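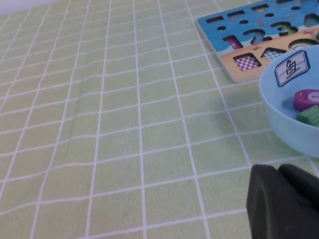
Frequently asked questions: the sorting tasks in the Alari collection

Page kept by Roxana Manole. Last revised 2022-03-02.

What is being recorded?

Demonstrations of short table-top tasks. An operator guides the arm through a task while the wrist camera, the joint positions and the gripper opening are logged together. Each recording, from the first movement to the return to rest, is one episode. The episodes are used to train a policy that goes from camera view and arm state to the next movement.

Which tasks does this page cover?

Only the ones that use the puzzle board and the labelled bowl. Drawer and cloth-folding tasks are run by Lindalva Macedo's group at Ganmont and have their own notes.

What does the bowl label mean?

The card on the inner wall reads 鱼, "fish". Labels are handwritten so that the training data contains natural variation in the strokes. In a label task the instruction refers to the card, and the operator must act on what the card says. A bowl may hold pieces that do not match its label, such as the green block beside the pink fish. Leave them where they are unless the instruction mentions them.

Does the board have to sit square to the table?

No. The angle is changed between episodes. A policy trained on a single board position tends to learn the position and ignore the slots. Turn the board by hand, let go, and start the recording once your hand is out of view.

Can part of the board be outside the wrist view?

Yes. The wrist camera moves with the gripper and will often lose one end of the board or one side of the bowl. Do not steer the arm to keep everything visible. The fixed overhead camera covers the rest of the table.

Why a patterned tablecloth?

The grid gives the wrist view some texture where there would otherwise be a plain surface. It is not a measuring aid. The lines bend wherever the cloth does not lie flat, and no calibration step reads them. Small ripples and creases are acceptable. If a fold is high enough to touch the fingers, smooth it before the next episode.

How many episodes make a set?

12 per layout, then change the layout. The target for this phase is 3000 episodes, and nearly all of the remaining ones are label tasks.

What counts as a failed episode?

An episode fails if the piece leaves the table, if the arm triggers a force stop, or if the operator runs past the time limit. A missed grasp is not a failure. Open the fingers, back off and try again in the same episode. Up to three attempts are allowed. Recoveries of this kind are useful to the model and should not be trimmed.

A piece is tilted in its slot. Is it placed?

Mark it "partial". "Placed" is reserved for a piece lying flat in its recess. Alina Cozma checks the partial marks by hand, so a short note in the comment field helps — the shape of the slot is enough.

How low may the gripper travel over the cloth?

As low as the task needs, provided the fingertips do not drag. If the cloth moves with the fingers, stop and mark the episode "contact".

Do I write the instruction before or after recording?

Before. Keep it to one sentence and name the object and the destination. "Put the fish beside the board" is fine. "Tidy up" is not. A second annotator, at present Smaranda Ciobanu, writes an alternative wording later without seeing yours.

May I use my own toys?

Ask first. New objects have to be photographed and entered in the Horen object list, otherwise the episode is rejected on upload.

Where do the files go?

The station uploads at the end of each set. If the upload fails, leave the station switched on and press Retry. Do not copy files to a personal drive. After five failed retries, write to Sânziana Bucur with the station name and the set number.

Can I delete an episode I am unhappy with?

No. Mark it "reject" and give a reason. Rejected episodes are kept apart from the training split and reviewed each May.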